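I'd been trying to get the official scorer of the Staltstead ballpark to sit down with me since January, and when he finally said yes it was on the condition that I didn't use his name. "People yell at me enough already," he told me. Fair! So he's just the scorer here, and he's been doing it for the home club through 142 games, which he knows because he keeps every scorebook in the same closet.

We met at a diner out by the Ellden road and I started with the thing I've always wanted to ask, which is how you decide between a hit and an error when it could go either way.

"Ordinary effort," he said, before I'd finished. "That's the phrase in the rules. Would a fielder at this level make that play with ordinary effort? You don't ask whether a great shortstop makes it. You don't ask whether this kid made it last week."

I said that sounded pretty squishy to me. He laughed and stirred his coffee for a while.

"It is squishy. I've had a ground ball take a bad hop at Zakham, where the infield is like a parking lot, and I gave the batter a hit. The pitcher was thrilled. The batter was thrilled. Then the next inning I charged an error on a ball that looked just like it from the seats, and I had a dad standing outside my window."

What did the dad want?

"A hit. They always want a hit."

The biggest crowd he's worked in front of was 3,000, for a playoff game against Skjelbred, and he says he got more nervous over a wild pitch than anything else that night. (Wild pitch or passed ball is the call he hates most - if the ball hits the dirt before it gets to the catcher, it's a wild pitch and he can relax, but everything else is on him.) The game went long, there were 7 pitching changes, and he had to work out who got the win after the starter left early with a big lead.

"A starter has to go five innings in a regular game," he said. "So if he doesn't, I pick the reliever who was most effective. I pick him! That's a lot of power for a guy eating sunflower seeds."
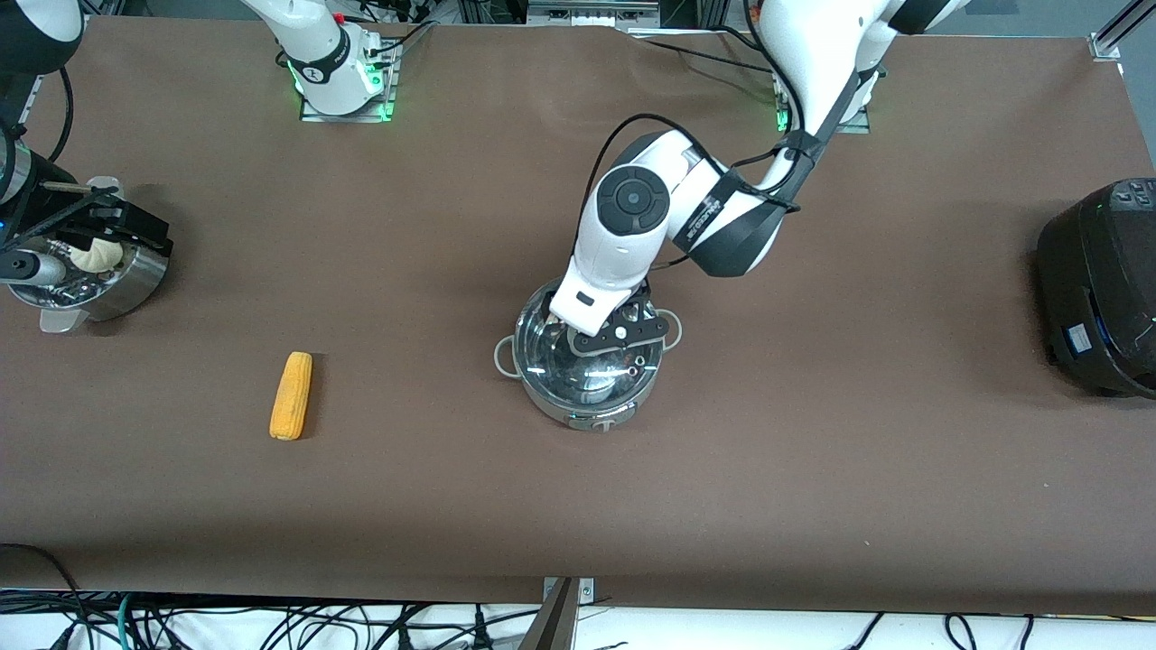
I asked if he ever changes a call later. He does, and more often than I would have guessed. He'll go home, look at the video with the sound off, and if he got it wrong he sends in the fix before he goes to bed. He changed 2 calls from that Skjelbred game, both of them from errors to hits, and one of the infielders bought him a hot dog.

Did anybody complain?

"The pitcher," he said. "Those were his earned runs."

Then he asked if I wanted the rest of his fries, and I did.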